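4.2 Registering small containers and their contents

Lindgate Stock Register, desktop edition

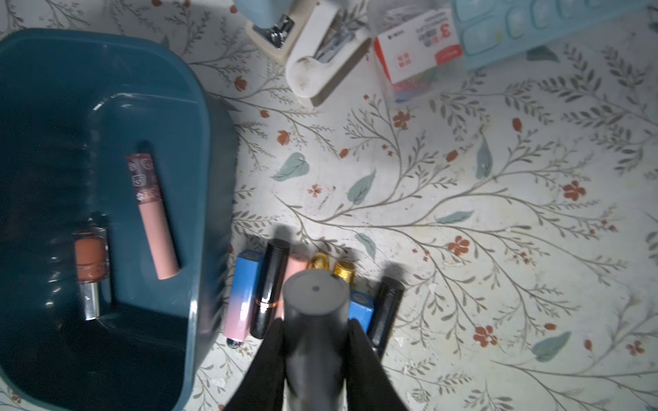

Figure 4-3. Storage bin with two cosmetic items inside; stapler at rear.

This section covers setting up a container record, assigning items to it and printing the label. Complete section 4.1 (Locations) first. A container cannot be saved without a parent location.

Before you start

The label printer must be connected and switched on. The register supports the Nakajima 304 and any printer that accepts 40 mm roll stock. Container records are limited to 2,000 per site. Archived containers count toward this limit until they are purged (see section 9).

Creating the container record

1. Open Containers and select New.
2. Enter a name. Use the material, color and position, in that order, for example "Plastic teal desk". Names longer than 24 characters are shortened on the label but kept in full in the register.
3. Select the parent location from the list. If the location is missing, the user account does not have write access to it.
4. Set Type to Open, Lidded or Locked. The type controls which checks appear at count time and cannot be changed after the first item is assigned.
5. Select Save. The register issues a container number.

Note: Container numbers are not reused. If 839 is deleted, the next record is still 840.

Assigning items

6. With the container record open, select Contents, then Add.
7. Scan the item barcode. For items with no barcode, or with a code too small or too curved to read, select Manual and enter a short description.
8. Set the item group. Cosmetics and office supplies are separate groups and have different count intervals. A container may hold both, but the shorter interval then applies to the whole container.
9. For cosmetics, enter the opening date if the item has been opened. Leave the field blank for sealed stock – do not enter the purchase date.
10. Repeat steps 6 to 9 for each item, then select Close Contents.

CAUTION: Closing the window with the X button discards every item added in the current session.

Printing and attaching the label

11. Select Print Label. Check that the number on the label matches the number on screen.
12. Wipe the outside wall of the container and let it dry.
13. Apply the label to a flat part of the wall, below the rim. Labels placed across a rounded corner lift within a few weeks and may not scan.

Note: Vivside fabric labels can be used for soft pouches. Set Stock to Fabric before printing and reduce the print speed to Low.

Importing from Zuvden

Existing Zuvden lists can be imported as CSV files. Container type is not carried over – all imported containers are set to Open. Correct the type before assigning new items. Import errors are written to import.log in the site folder.

For count schedules, see section 4.3.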